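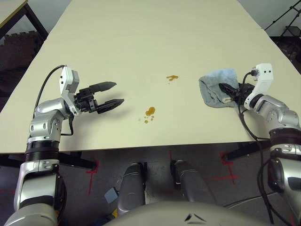 Marit Dunleavy
Perception lead, Plernura

Camalow 2 – surface cleanup planning for two-arm robots

I've been working on Camalow since it was a folder of scripts I was embarrassed to show people, so forgive me if this page gets a bit enthusiastic. Camalow takes in camera views and arm state, finds what needs wiping, and hands your controller a path for the cloth. Version 2 is out now, and it's the first one I'd happily give to someone who doesn't sit next to me!

Two spills on a pale tabletop, a blue cloth in the right gripper and the left one open is pretty much my favorite test. The lower puddle is the easy part. What I care about is the little droplets off to the side of it, and the tiny one under the upper blot. Old Camalow loved to round those up into one big blob and then plan a huge wipe over clean table. The new segmenter keeps every patch separate until the planner decides which ones to join, and you can set how greedy it is about joining them (the setting is called merge_reach, and please play with it, the default is cautious).

What's new in 2

Cloth tracking. A bunched-up towel is a horrible thing to model, so we don't try to model all of it. Camalow estimates the part of the cloth that can touch the surface and updates that as the towel folds and drags. If the contact area gets too small, you get a regrasp request, and the free gripper can be used to pull a corner out.

Arm assignment. You can pin a job to one side or let Camalow choose. It looks at reach, cable slack limits if you've entered them, and whether the other arm would be in the way. I leave it on auto, except when I'm debugging.

Wipe direction. Strokes now start outside the spill and work in – the old version went straight through the middle and spread things around. Sorry about that one.

Replay viewer. Scrub through a run with masks, planned strokes and measured force on one timeline. I wrote most of this over a very long December and I use it every day.

What you need

A pair of arms that accept Cartesian targets at 200 Hz, with force readings at each wrist. One color camera looking down from the head is enough to start. Wrist cameras help a lot with droplets, especially once an arm is shading the surface. The planner runs on Linux, and a replan on our bench machine takes 205 ms.

If you already run Stendley as your motion layer, the connector is in the box. For anything else there's a Python interface and a small C++ one. The team at Kjærgaard wrote their own bridge from the docs and sent me a list of everything confusing in them, which I've fixed.

Known rough edges

Clear liquid on a glossy surface is still hit or miss. Patterned tablecloths too. Camalow also won't tell you what a spill is, so keep your own rules for anything a cloth shouldn't touch.

Price and updates

$618 per robot per year, both arms included, with all updates in that time. Simulation seats are free, and the trial has everything switched on. Updating from version 1 keeps your calibration files, but you'll need to redo your surface masks.

Page updated 21 August 2021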